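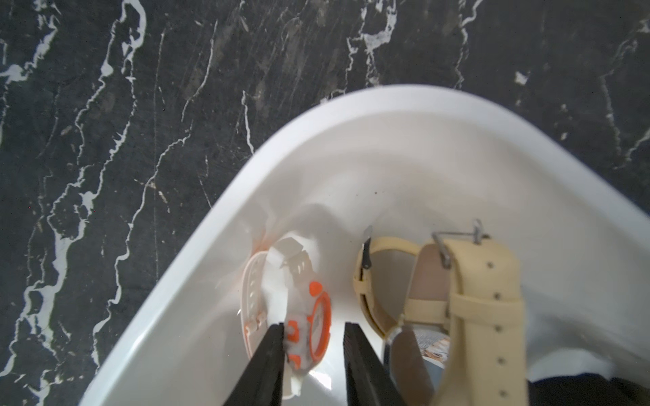
October was our first full month running the repair evenings at the Muli branch library, and I'm happy to say the grant money is already out the door and doing its job. We logged 249 items through the door, mostly lamps, zippers and toasters. I'd budgeted hardly anything for small stuff, which was a mistake -- people bring in watches all the time, like the white and orange sports one lying in the white tray, and they need tiny tools we didn't own. So I moved $19 from the snacks line to buy a case opener (hope that's okay with you!).

Joyce Were has taken over the sign-up desk and the line moves much faster now. Obadia Mfinanga is still teaching the sewing table, and he's asked for a second machine.
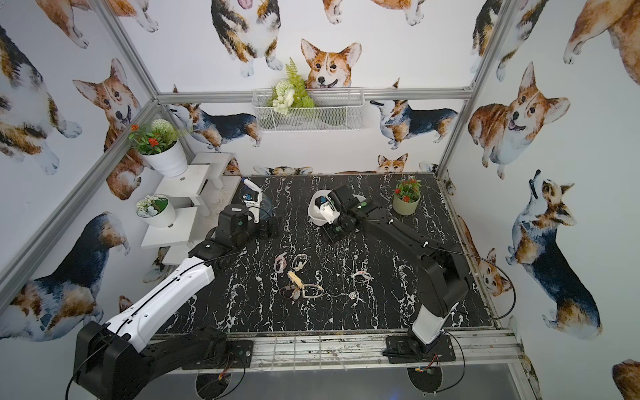

We've spent $3514 so far, and six evenings are left before the winter break. The Fernance branch wants to host two of those, if we can sort out parking. I still owe you the insurance form from Pundell -- they promised it by the end of the month, and I'll send it over as soon as it lands.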